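4.2 Changes to the kitchen shift

The Tutano canteen serves about 200 breakfasts on a weekday. Before the two-arm station was installed in January, one cook stayed at the steamers from 6 a.m. and did little else. The station now takes off the lid and moves the buns to plates.
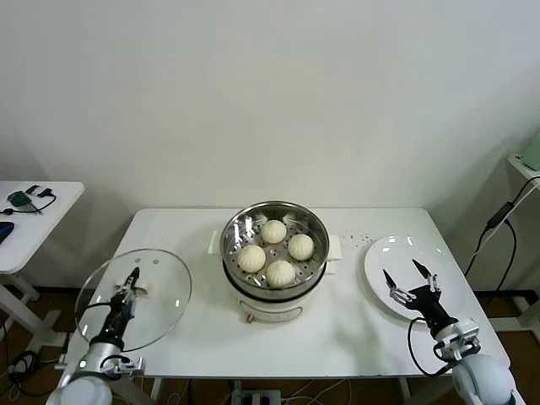

Figure 6. Bun transfer task: the left gripper holds the glass lid and the right gripper is open above the plate.

Staff still shape the dough, fill the baskets and decide when a batch is done. Of the 14 employees we interviewed, most said they reached over hot steam less often. Several missed talking with customers at the counter, and two said that waiting for the arms to finish was more tiring than plating by hand.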